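Washing slippers and other soft stuff with glued soles

Flustville Neighbors > Home and Laundry
14 replies | 905 views

yaryna_h
My mother's house slippers need a wash and the tag is long gone. Plush on the outside, some kind of foam inside, and a sole that feels glued and not stitched. She has had them since May and wears them every day. The washer is a Bevix top loader with a delicate cycle. Has anyone put slippers like this through a machine and had them come out the same shape? I would do them by hand but I tried that with the last pair and they smelled sour for a week.

brophy_lane
Machine is fine. Cold, delicate, mesh bag, low spin. I do mine every month or so. Put a couple of towels in with them or they bang around.

S. Ryu
I would not. Glued soles let go in the wash. I lost two pairs that way, one of them the first time through. Hand wash in a sink with a little dish soap, then roll them in a towel and stand on the towel. The sour smell is from drying too slowly.

brophy_lane
Were you using warm water?

S. Ryu
Cold both times.

hamsunja
It depends on the glue and you can't tell by looking. Bend the sole back at the toe. If you see a gap or threads of glue, keep it out of the machine. If it stays tight you have a decent chance on delicate.

Also, top loader with a center post or without? The post is rough on anything with foam in it.

yaryna_h
It has the post. The sole stays tight at the toe but there is a small gap at one heel.

hamsunja
Then hand wash. Fix the heel after it is dry, with a flexible shoe glue. Clamp it overnight.

villinport_dad
You people are overthinking a pair of slippers. New ones are cheap. Throw them out.

yaryna_h
She likes these ones. I bought her a new pair over the winter and they are still in the bag.

Ye-rin C.
My grandmother was the same way. What worked for us was baking soda inside overnight, shake it out, then only wash the insides with a cloth. We did a full wash twice a year. They never got that stiff feeling on top.

The stiff feeling is detergent, by the way. Plush holds on to it. Use half of what you think you need and rinse until the water runs clear, then rinse 3 more times.

S. Ryu
Agree on the soap. Disagree on baking soda, it gets down in the foam and turns to paste the next time they get wet.

Ye-rin C.
Never had that happen. We vacuumed it out with the hose.

gaeun.ko
For drying, stuff them with plain white paper towels and change them after an hour. No newspaper, the ink came off on a pale pair of mine. Then stand them on their sides in front of a fan. Mine are dry by morning if I start by 7 p.m. Do not use the dryer even on low. The foam shrinks and the sole doesn't, so the toes curl up.

brophy_lane
I have used the dryer on low for years with no curling. Different foam I guess.

yaryna_h
Thanks all. I'm going to hand wash with half the soap, then towel, then fan. I will glue the heel over the weekend.

One more question. The plush is flat on top where her feet rub. Does that come back?

gaeun.ko
Some of it. Go over it with a soft toothbrush while it is damp and again when it is dry. Brush against the nap first and then with it. The spot under the big toe won't come back, that's worn through.

Ye-rin C.
Same here, soft brush. A pet brush pulls too much out.

Share (3) | Report thread
Contact | Terms | Back to top

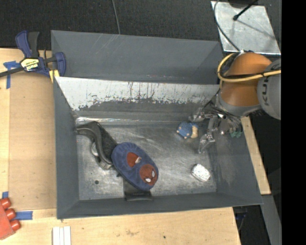 Blue plush, slipper type, in a metal bin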